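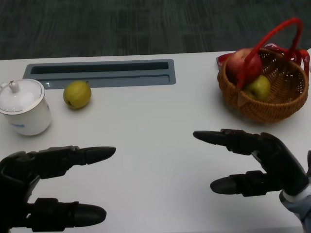 Janeiro, 14h30 – mesa das frutas

A pergunta da Griet continua a mesma desde o início do Zaltik: isto já serve para arrumar uma mesa em casa de alguém, ou só serve para arrumar a nossa? Passei a tarde a tentar responder com a tarefa da fruta, com as duas mãos e sem pinça. O cesto de vime é bem mais difícil do que a caixa de plástico que usávamos antes. A asa vermelha faz um arco alto e passa mesmo à frente da maçã vermelha, e a fita ainda traz letras brancas que baralham a segmentação. A maçã verde, sem nada à frente, é reconhecida sem problemas. A vermelha aparece partida em dois objectos em vários registos, um de cada lado da asa. O Toon já tinha avisado que isto ia acontecer.

Configuração: cabeça fixa, as duas mãos a começar à frente da mesa com os dedos virados para o centro. Velocidade reduzida. Modelo treinado com 2000 demonstrações, quase todas com objectos em cima de superfícies lisas. Cestos com asa entram em muito poucas. Fica a nota para quem pedir os números da percentagem global sem olhar para as categorias.

Resultados da tarde

22 tentativas, 12 completas. Conto como completa: peça segura, levantada e largada no sítio pedido, sem arrastar o cesto. Em 3 das falhadas a mão apanhou a asa e a fruta ao mesmo tempo e parei eu no botão. As outras falhas foram da pega: os dedos fecham cedo e a peça rola.

A pêra deitada é um caso à parte. O pé fica a apontar para cima e para a direita, e a pega calculada vem quase sempre pelo lado mais largo. Quando corre bem, corre muito bem. O Darius acha que devíamos variar a orientação de propósito; concordo, mas amanhã, hoje quero tudo igual para poder comparar.

A caneca com tampa ficou na mesa como obstáculo. Ninguém lhe deve pegar por enquanto, o botão da tampa é pequeno e não temos outra igual. O planeador dá-lhe uma margem demasiado grande e a mão esquerda perde espaço útil daquele lado.

Sobre usar as duas mãos

Sugestão da Giorgia, e boa: uma mão junto ao cesto, a outra a tratar da fruta. Uma pessoa faz isto sem pensar. Para nós são dois planos que têm de saber um do outro, e o Agarwal (o planeador, versão da semana passada) ainda os calcula em sequência. Numa das configurações a mão direita tem os dedos encostados ao lado direito do cesto, perto da base, e a esquerda fica junto à maçã vermelha, que está na mesa. Dentro do cesto só há uma pêra, com a asa à frente. A outra está na mesa, diante da calha dos cabos. É uma boa posição para testar a espera entre mãos e vou guardá-la como ponto de partida.

Falta-nos força no contacto lateral. Com pouca, o cesto escorrega na mesa; com mais, receio pelo vime. Não medi, é só impressão de quem está ao lado.
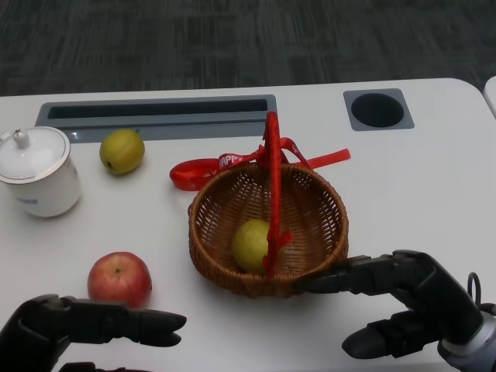 Para amanhã

– Repetir a série com a fita presa. Se a percentagem subir muito, o problema é mais de visão do que de mão.
– Variar a orientação da pêra, como pediu o Darius.
– Baixar a margem em volta da caneca no Agarwal. Avisar a Ebere antes, o ficheiro é partilhado com a bancada do Gruvdale.
– Ver se a peça rola menos com os dedos a fechar mais devagar.

17h50. Resposta curta à Griet, que quer levar alguma coisa à reunião com a Sonddale: para mesas simples, com alguém perto do botão, sim. Para uma cozinha normal, ainda não. Eu arrumei a mesma fruta à mão entre séries e demorei sempre menos do que o robô leva a planear o primeiro movimento. Ele repete a tarde toda sem se queixar, mas tenho de estar eu ali a repor as peças, e essas horas também contam. Baterias a carregar, registos copiados para a pasta do Zaltik.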